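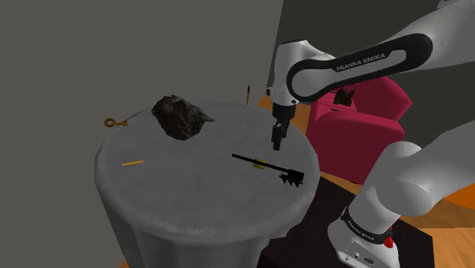
FOR RELEASE: March 2022

Firkach will open its manipulation lab to visitors for one day this month, with demonstrations of the simulation work behind its Poltivari grasping project. Sessions run 60 minutes and are limited to 14 people.

Visitors will follow a simulated Franka Emika arm with a two-finger gripper as it works above a round table. The objects on the table include a large rock, a long black key and a yellow pencil. The task set contains 842 tabletop layouts, each rendered in a furnished room and run under the same controller settings.

Staff from Firkach and its software partner, Rullach, will show how a layout is built, how grasp candidates are ranked and how failed attempts are logged. A separate station covers contact modeling for thin objects.

The first session starts at 9 a.m. Admission is free, but registration is required through the Firkach front desk. Parking is available behind the Araújo building.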